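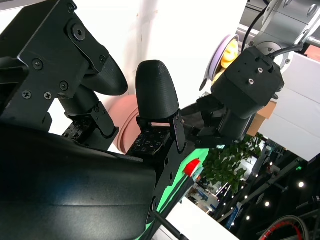 Does a clip-on magnetic descaler do anything at all?

Posted by Chia-jung Chung in Home and Garden > Plumbing
January 4, 2018

We moved out to Droltport in July and the water is hard. The kettle goes white within days, the shower screen looks like someone has breathed on it permanently, and the tap in the laundry has a crust on it that I could probably climb. The previous owners left a half-used bottle of vinegar under every sink in the house, which should have told me something before we signed.

A bloke from Huang Plumbing came out to fix a leaking valve and spent longer talking about a thing called the Gikari than he did on the valve. It's a pair of magnets in a plastic case that clamps around the incoming pipe. No power, no salt, no filter to change. He says it "rearranges" the minerals so they don't stick. It costs $300 and they'll fit it for nothing if I buy it from them. There's a money-back guarantee, but it only runs for 21 days from the day it's fitted, and the brochure says to allow up to 24 weeks for existing scale to clear. I asked him about that and he said most people notice the difference straight away.

I'm not a scientist but I can read a calendar. My husband wants to try it anyway because the neighbour has one and swears by it. The neighbour also swears by burying a tin of nails under the lemon tree, so I don't give that much weight.

Has anyone had one of these and measured anything, before and after? I don't mean "my hair feels softer". I'd also like to know what people do about hard water when they're on a budget, if the answer is that these are rubbish. Hot water is an electric storage tank, copper pipe to the house, plastic inside as far as I can tell.

Abla Dabbas

Had one in our last place, a different brand but the same idea, clamped on the copper just after the meter. I wanted it to work because I'd paid for it, and for the first month I told everybody it did. Then my sister stayed for a week, used the kettle and asked if we'd ever thought of getting something done about the water.

So I did what I should have done at the start. I cleaned the kettle out with citric acid until it was shiny, left the magnets on for a month, and took a photo of the bottom. Then I cleaned it again, took the magnets off, and did another month. I couldn't tell the photos apart. I asked my kids which was which and they couldn't either. That's one kettle in one house, so take it for what it's worth, but it's one kettle more than the brochure had.

Some things to think about before you hand over any money.

The guarantee and the waiting period don't overlap, as you've spotted. If a seller believed in the product those two numbers would be the other way round. Ask them in writing to extend the guarantee past the waiting period and see what they say. If they'll do it, you've got nothing to lose except the bother of chasing them.

Ask what would count as it not working. With ours, every complaint had an answer ready. Scale in the kettle was "old scale coming loose". White marks on the screen were "softer scale" that would wipe off more easily. When I said it didn't wipe off more easily I was told the pipe might be the wrong sort. If there's no result that would count against the thing, there's no point asking whether it works.

The minerals are still in the water. Even the people selling them admit this if you push, and it means a hardness test strip will read the same either side of the magnets. Their claim is about how the minerals behave, and that's much harder to check at home. You'll see mentions of studies. I read a few of the ones on the website for mine, and they were about pumped loops in a laboratory or were written by the company. There may be better work out there, I'm not going to tell you there isn't. But I wouldn't pay $300 on the strength of it.

On what to do instead, for the kettle buy citric acid in a bag from the home brew shop or the baking aisle. A spoonful in water, boil, leave it to sit, tip it out, rinse well. It costs next to nothing and doesn't stink the place out like vinegar. For the shower screen, a squeegee on a hook and a household that will use it. I have had more success with the hook than the household.

Tien-fu Fu

We have the Gikari and it's great. Water tastes better and the dog prefers it. Fitted it myself with a screwdriver, easy job. Don't listen to people who haven't tried it.

So-ying Lai

I did maintenance on holiday units for years, all on hard water, so I'll add a bit about the tank because that's where the money goes. A crusty kettle is annoying. A crusty element will cost you an element, and if you leave it long enough the whole tank will be full of what looks like wet gravel.

Find out when the anode was last replaced. Hardly anyone knows. If the previous owners left you any paperwork, look there, and if not, assume it never was and get somebody to pull it. Get a price from a plumber who isn't selling a gadget. While they're there, ask them to flush the tank and show you what comes out. Turn the thermostat down only if they say it's safe to, there's a minimum temperature for storage tanks for health reasons and it isn't something to fiddle with yourself.

If you want the minerals properly out of the water, that's a salt-based softener (ion exchange). They do what they say, and you can prove it with a test strip, which I like in a product. But they cost a fair bit more than the magnets, you'll be carting bags of salt, they send some water down the drain when they rinse themselves, and the softened water isn't great for the garden. Plenty of people put them on the hot side only. In the 4 units at Tallwood where the owner paid for softeners I stopped replacing elements. In the others I kept on replacing them. I can't swear nothing else was different, the tanks weren't all the same age.

I'd also get your water report before spending anything. The supplier should have one, and it's usually free if you ring up. "Hard" covers a lot of ground, and salespeople are fond of the top end of it. One of the cheap strip kits gets you close enough to check.

To Tien-fu Fu, what did the kettle look like before and after? The taste might be something else, and I've known dogs to prefer the puddle behind the bins.

Chia-jung Chung

Thanks all. I rang Huang and asked for the guarantee to be extended in writing. They said they'd have to get back to me. I've bought the citric acid and the kettle came up like new, so my husband has gone a bit quiet about the magnets. Will book someone for the anode. Does anyone know if you can get the crust off a chrome tap without taking the chrome with it?

Abla Dabbas

Paper towel soaked in the same citric acid mix, wrapped around the tap for a few minutes, then rinse and look. Repeat if you need to, and don't leave it on overnight. If the chrome's already pitted under the crust it'll look worse once it's clean, and there's no fixing that short of a new tap.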